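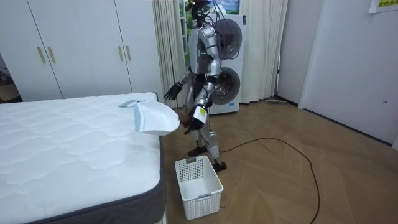
January, bedroom mock-up, afternoon block. The question on the Grandarby list is still the one we started the winter with: which parts of doing a bedroom can be handed over, and which parts only look like they can. Today was two chores, clearing cloth items off the bed and brushing the bed down. Cloth first. Picking up is the easier half now. The trouble is in carrying. With the white piece held out over the corner of the mattress, the lower fold hangs under the hand and the planner has no idea it is there. It plans for the hand. A person lifts the elbow a little without thinking and the fold clears. The other arm meanwhile stays up and open over the far edge, doing no work. I would like to see that arm come over and take the hanging part, which is how I do it at home with anything bigger than a washcloth.

Stiffness settings unchanged from the last block. Grip force on cloth lowered one step at Veronika Ammann's suggestion and left there.

Running count for the cloth task is 334 logged attempts since the room was set up. I went back through the ones marked as failed and re-tagged them by where they went wrong:

Reach – wrong height over the quilting, fingers close on air or on the mattress cover.
Grasp – got cloth, got cover too, pulled both.
Carry – dropped or dragged.
Release – cloth stays on the fingers after the hand opens.

The old tags were only pass and fail, and the fail pile was no use to anyone. Carry and release are the two I want to spend time on. Reach was the big one in the fall and has improved with the new height map. Grasp is mixed. The stitched pattern is a nuisance because a puffed bit of cover and a small crumpled cloth give much the same depth reading, and both are soft when you press.

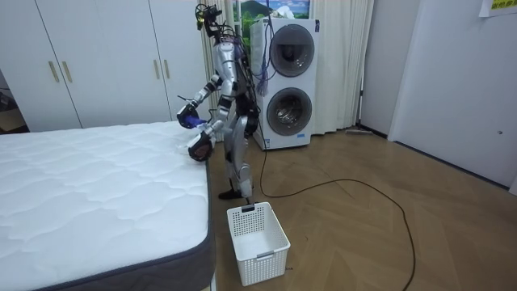 Small cloths are a separate problem from big ones and should have their own line in the sheet. A pillowcase gives you something to get hold of almost anywhere. A small piece has to be pinched from above, so the hand ends up very low. With the blue one the gripper is right down by the mattress surface and the whole body has to help, knees a little bent, head tipped toward the bed. Balance margin is what limits us there, more than the fingers do. The Suvitz people put their arms on a fixed column and don't have this problem, but then they also can't walk around the bed. I don't think either choice is wrong. For a hotel with identical rooms I would probably take the column. For a house I would want the legs, and I would want them to be a good deal better than ours are.

Floor: the black cable needs a better route. It runs out in a wide loop over the parquet and we keep stepping across it. Proposal is to bring it along the wall behind the curtain. Needs a longer lead. On the parts list.

Second chore, brushing down. Sequence as written: pick up brush, pick up dustpan, set lip of pan, sweep debris in, lift pan level, carry to bin, tip. Written out like that it is seven steps and most of them are dull, and I expected the sweeping itself to be where we lost time. It was slow but acceptable. The steps I had put down as dull took longer, above all getting hold of the tool in a useful way. If the handle is picked up a quarter turn off, the bristles go down on their side and everything after that is wasted.
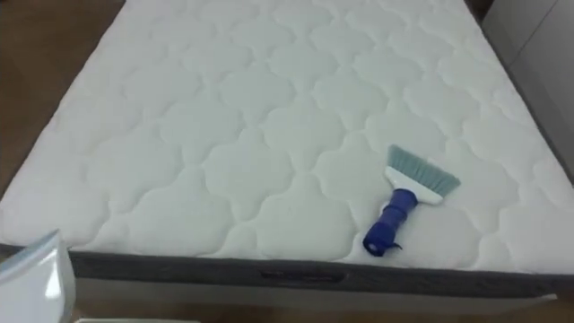 We tried three ways of dealing with it. One, hand the tool over in the right orientation, which is fine for a demo and no good as a chore. Two, put it down and pick it up again until the angle is good, which works but eats the clock. Three, hold it loosely and push the head against something firm so it turns in the fingers. Three is the one I believe in. It needs a firm surface, and a mattress isn't one. Wardrobe door is out, we would mark it. Will try the bed base edge tomorrow, or a block on a stand if Veronika can find one.

Note on handles: ribbed is good in one direction and bad in the other. It stops slipping along the length, but it also fights the turn in approach three. Aigner sent us a sleeve with a flat on one side. I have it in the drawer and haven't fitted it, because once we start changing the tools we are answering a different question. The point of this room is ordinary things as they come from a store.

Bimanual part. Pan in one hand and brush in the other, both arms have to press against each other a little through the tools or the debris goes under the lip. Too little and there's a gap. Too much and the pan slides off across the cover. The pan has the harder job in my view, it has to stay put while being pushed. We had been putting all the tuning into the brush arm. Switched that around today. 12 runs with the new split, all logged under the January folder, and I haven't scored them yet so no number here. 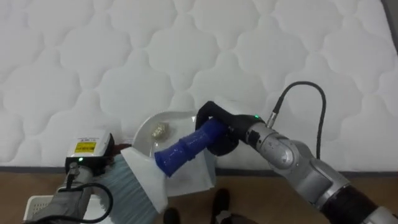

Can it do the chore yet? It can do it in this room, slowly, with one of us close by, and I wouldn't leave it alone with a bedroom.

That is my own reading and Veronika puts it a bit higher. Her argument is that a chore doesn't have to be fast if you are out of the house while it happens. I agree with that for brushing. I agree less for anything carried, because one dropped cloth on the floor becomes a foot problem on the next step, and then it is no longer a slow chore, it is a fall. We left it there and had coffee.

For comparison, she timed me doing the cloth pickup and brush-down by hand at a normal pace. 23 seconds. I wasn't trying to be quick. I also did two things that are in none of our sequences: I smoothed the cover with my free hand before sweeping, and I tapped the brush on the pan after. The smoothing is worth adding. It flattens the bit in front of the lip, and an open hand dragged over fabric is a motion we have already.

Storage: the head and room streams together are at 3588 clips and the shared drive is complaining. Urkow wants everything kept. I'd keep all the failures and thin out the successes, they look alike after a while. Asked for a decision by the end of the month.

To do:
Cable along wall, longer lead.
Separate line for small cloths.
Score the runs with the new arm split.
Block on stand for turning the brush in the hand.
Add smoothing stroke before the sweep, left hand only to begin with.
Re-check release tags with Veronika, she and I don't agree on what counts as sticking.

Batteries on charge, log closed 5:40.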